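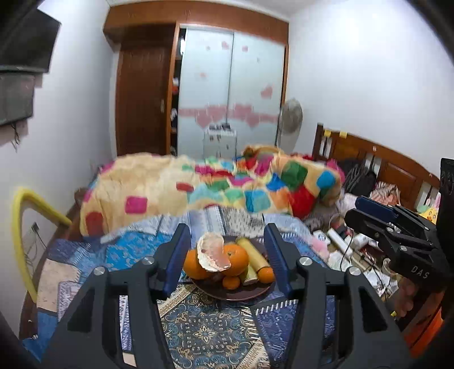
How to sort a bulk bin of mixed bricks and minifigs without losing your mind

I love a big used lot! There's a moment when you tip it out and see a helmet you've been hunting for two years, and then you see the other eight pounds of stuff. My last one was some 400 loose pieces plus a bag of figs, and I had the whole thing put away in an evening. Same method every time.

1. Spread an old sheet on the floor. When you're done you pick up the corners and everything pours back in the tub.

2. Pull figs first. Heads, torsos, legs, hair, capes, all of it goes in one shallow box. Don't try to match them up yet (I know, I know, it's so tempting).

3. Sort by shape, never by color. A red 1x2 plate hides like crazy in a pile of red, but it jumps right out of a pile of plates.

4. Wash in lukewarm water with a drop of dish soap. Keep stickered and printed parts out, and anything with a battery box too. Air dry on a towel overnight.

5. Now build your figs! Start with the torsos, look up the print, and work outward to the right legs and head. Check inside the legs for cracks.

6. Bag the leftovers by type and write the month on each bag. You'll be so glad later when you need one gray hinge.

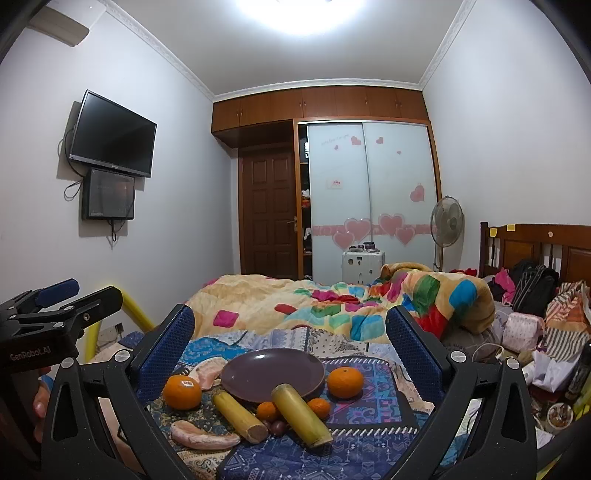
Branel, September

Quick update after the swap meet. Arnaldo Rebelo brought 74 figs, all sorted with step 5, and only three had the wrong legs. So good! He keeps his in tackle boxes with the dividers pulled out of every other row, so capes lie flat. I've switched to that for anything with cloth and I'm never going back. Spare hands still go in a pill case, lefts and rights together.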